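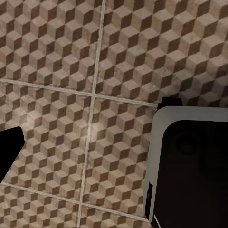
Wrist view, cube tile, one finger in view.

December. Reran the Kanell comparison in the simulator overnight. Same policy, same mousetrap task, 149 rollouts per floor. The plain floor gave 90 percent. The cube tile came in 10 points lower -- a smaller drop than Clemo showed with the old renderer, but it held on both seeds.
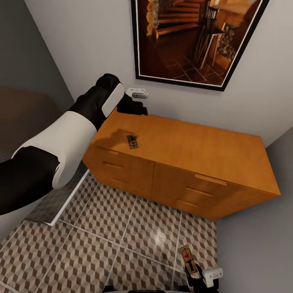 Two traps, one on the dresser and one in the gripper.

I had been blaming the arm shadows. Turned them off before lunch and the number hardly moved, so they stay on. Next I retrain with over 4,000 random floor textures and leave the cube tile out of the set.
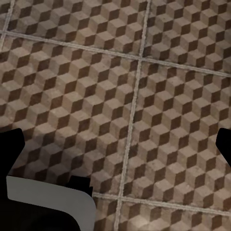

Filed under: Sim notes / Wrist cameras

Open gripper over bare tile is the view I want to test by itself. Will ask Hurasdale for more GPU hours.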